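How Does Electricity Get to Your House?

Quick one today, because I promised the Friday club I'd write this up and I still haven't. Ready? OK.

Flip a switch. Light comes on. Done, right? Nope. Lots going on behind that wall.

What is it, anyway?

Everything is made of atoms. You, your socks, a sandwich. Super tiny. And atoms have even tinier bits called electrons. In some stuff, mostly metals, a few of those electrons can wander about. Get them all drifting the same way and you have an electric current.

Copper is great for this. So is aluminum. We call them conductors. Rubber and plastic are terrible at it, and we call those insulators. That's why a wire has metal in the middle and a plastic coat on the outside. The coat keeps the electricity in the wire and off your fingers.

Where does it come from?

A power plant. Most of them work by spinning something. Big spinning wheel with blades = turbine. The turbine turns a generator, and inside the generator there are magnets and coils of wire. Move a magnet past a coil and the electrons in the wire get a push. Really! A man named Michael Faraday worked on this way back in the 1800s and we're still using the idea.

So what spins the turbine?

Steam, a lot of the time. You burn gas or coal, or use nuclear power, to boil water, and the steam blows on the blades.
Falling water, at a dam.
Wind. No steam needed.

Solar panels are the odd ones out. No spinning at all. Sunlight hits the panel and gets the electrons moving directly.

Our club went to see the little dam at Trerstead in January. Freezing. Kanini Lukumay showed us round and she let everybody put a hand on the rail so we could feel it buzz. The water drops 40 feet there, and the plant makes enough for 560 homes. She said the most common question she gets is "are there fish in it" (yes, there's a ladder for them).

The long trip

Now it has to travel. Maybe a very long way. Wires warm up a little when current goes through them, and that heat is wasted energy. So the power company does a trick. It raises the voltage.

Voltage is like the push in a garden hose. More push, less current needed to carry the same amount of power, less heat lost on the way. Some of the giant lines on tall steel towers run at 500 kilovolts. A kilovolt is a thousand volts. So work it out – half a million volts! Never, ever climb those towers or fly a kite near them.

Then it has to come back down again before it gets to you. That job belongs to the transformer. There's a big bunch of them in a substation (the fenced place with the warning signs) and often a smaller one on your street. Look for a gray can up on a pole, or a green metal box on somebody's lawn. Don't touch the box. Don't sit on it either, Hideaki Katayama, I saw you.

Into the house

By now it's 120 volts for most of your outlets in the US. First it goes thru the meter, which keeps track of how much you use. Then the breaker box. Each breaker looks after one part of the house. Too much current, click, it shuts that part off so the wires don't overheat.

After that, wires in the walls, and finally the outlet.

An outlet needs a full loop to do anything. Out one side, through the lamp, back the other side. We call it a circuit. Switch off = gap in the loop = everything stops.

Try this

Ask a grown-up to walk round your house with you. Find the meter. Find the breaker box (looking only). Then draw a map from the street to your bedroom lamp. Our best map had 8 stops on it and a dragon, the dragon isn't required.

Stay safe

Only plugs go in outlets. No forks, no fingers, no paper clips.
Keep water away. Wet hands can wait.
Don't yank the cord, hold the plug.
If a cord is cracked or you can see metal, tell an adult and leave it alone.
Power line on the ground? Stay far back and call 911.

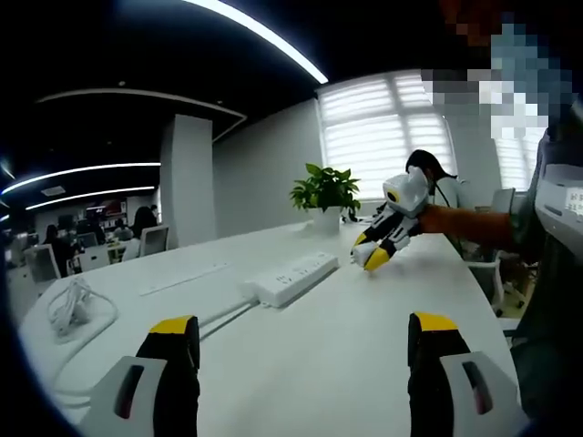

And power strips. One strip can feed several things, but it's all coming from the same outlet in the wall, so there's a limit. Phone charger and a lamp, fine. Space heater, no, that goes strait into the wall by itself. Don't plug one strip into another strip either. Next time: batteries, and why they go flat. Bring a lemon.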